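Slide 4, condiments

OK so this is where I slow down. Ask the room who keeps ketchup in the fridge. Hands up! Then the cupboard people. Let them argue a bit — it wakes everybody up after lunch.

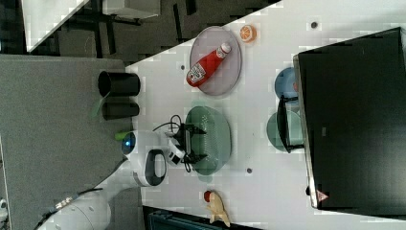 Slide 4: Ketchup bottle on a pink plate, orange next to it.

Now the Vasley survey. 289 households, and Shoshana Ruiz-Ortega did all the phone calls. Go easy on the vinegar stuff, I ran over in August. Next slide is mustard.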